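Can They Do the Dishes Yet? Speaker notes, Wednesday session, Hulleck

Slide 1. Opening
Wait for the coffee queue to sit down. Ask for hands: who here owns a machine that does a chore? Dishwashers count. Then ask who still loads the dishwasher. Same hands, sadder faces.
Say where I stand early so people can stop guessing. The answer to the title is no, with some interesting bits.

Slide 2. Getting hold of a board
Shop-floor people always laugh at this one. You pick up a sheet by the edge and your mind is on lunch. For a gripper the edge is the whole job: two fingers open, one either side, and a big pale face of plywood with hardly a mark on it to steer by. Point out the one dark speck. Pause for sympathy.

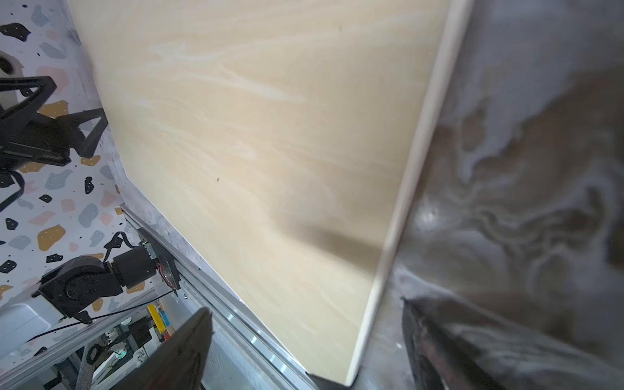 Slide 3. What the brochures say
Nekstead's first leaflet promised "a tidy home by January". It didn't say which January. Read it out slowly.
The Hirkard trial was more use. It logged 2,861 attempts at plain chores (wiping, stacking, moving a thing from here to there) and wrote down the failures properly. Don't read the table. Give them the one line: a good run took 90 seconds, and my aunt does it in 18 while on the phone.
If someone asks about Tăng, say it's a software project, it's free, and the manual is longer than the talk.

Slide 4. Wiping the table
Everyone's favourite request. Clean the table, how hard can it be? Well, where does it stop? Talk them down the long straight edge on the right to the little corner, then the dark finger at the bottom and the shadow it throws on the wood. We don't mistake a shadow for gravy. Much. Mention the second arm at lower right, with its camera lens turned towards the table, and say that supervision is one trade the machines have picked up quickly.

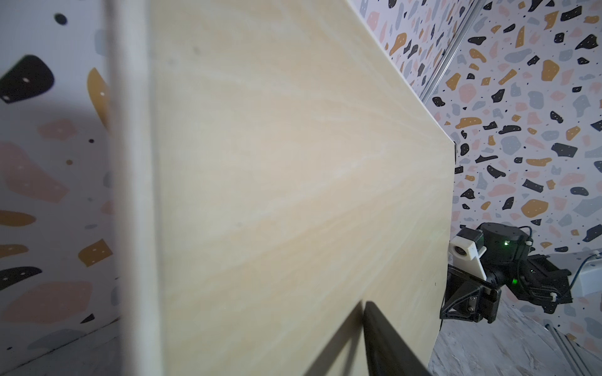
The author

Slide 5. So what would I buy?
For the shop floor: something that does one dull job with the same part in the same place all day. For the house: a better dishwasher.
Leave 2 minutes for questions. The one about ironing will come up. The answer is also no.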